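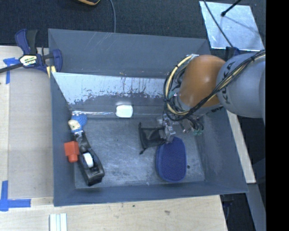 A large gray open-topped bin, its floor scuffed, with a KUKA robot arm reaching in from the right

August 21, 2023
By the Ranport Reference Desk

Bulk bin

A bulk bin is a large, open-topped container used to hold and move goods that would be awkward to handle one at a time. Farmers fill them with apples or squash, foundries fill them with castings, and recycling yards fill them with nearly anything that will fit. The word "bin" is a very old one in English, and for most of its life it meant a place to keep grain or bread, a meaning that lives on in the bread bin on the kitchen counter.

Early farm bins were built of wood by whoever happened to need them, and so every valley had its own idea of the proper size. In the Ostermann valley, where pears were the main crop, growers liked a shallow bin that kept the fruit at the bottom from bruising. Over in Jestum the potato farmers wanted theirs deep, and a full one could weigh more than 1000 pounds. This caused a good deal of grumbling when the two districts began to share a packing house at Ranport, where bins of different heights would not stack.

The Ranport packing house finally settled on a single pattern, 18 of which could be loaded on one flatbed truck. It ordered 328 of them in its first season from Pivance, a local maker of crates and barrels, and the pattern is still known in the area as the Pivance bin – even by people who have never heard of the company.

Materials have changed a great deal over the years. Wood is kind to fruit and easy to mend with a hammer and a few nails, but it soaks up water and can carry mold from one harvest to the next. Plastic rinses clean and weighs less, though strong sunlight may turn it brittle. Steel lasts longest under rough treatment and is the usual choice for metal parts and scrap, where dents and scratches are simply part of a bin's working life.

Care is much the same for all of them. Bins are emptied fully, washed, and left to dry before they are stacked, and cracked ones are set aside for repair. At Ranport the washing is done in May, well ahead of the first picking, and older bins that no longer pass inspection are sold off cheaply to gardeners, who drill a few holes in the bottom and grow very nice tomatoes in them.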